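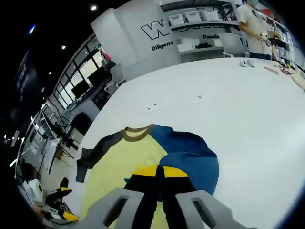
Chapter 3. Folding knitted tops and flat cloths

A garment is folded by reducing it to a rectangle, and the rectangle is fixed by its longest straight edges. In a knitted top these are the two side seams. The sleeves have no part in the final outline and are brought in first. On a top made up in several colours the joins serve as guide lines: a royal blue sleeve panel turned over on to a pale yellow body shows at once how far the turn has gone, and a ribbed collar in mustard brown marks the centre. Plain garments give no such help and must be judged from the seams.

The method used in this chapter is the Zanow fold, as revised by Corina Rainer. It assumes a table with clear space on all sides of the work and a garment laid front upwards.

A top that arrives bunched must be opened before any fold is attempted. Find the collar, then the hem, and draw the two apart until the body lies flat. Smooth outwards from the centre.

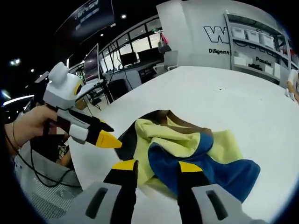

Creases left at this stage are carried into every later layer and add to the height of the finished stack. Rainer gives the shelf depth for a stack of folded tops as 392 mm, and a fold that is too thick will not fit the Skedamik tray at all.

Work in the following order.

1. Open the garment and flatten the body.

2. Turn each sleeve across the body, level with the shoulder seam.

3. Bring the sides in to meet at the collar, then fold the hem up to the shoulder.

4. For a towel or other flat cloth, omit steps 2 and 3. Take hold of two corners, pull until the edge between them is straight, and lay it along the opposite edge.
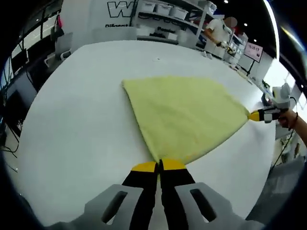 3.1 Choice of the first edge

Nägeli distinguishes between the leading edge, which is moved, and the resting edge, which stays on the table. The heavier edge should rest.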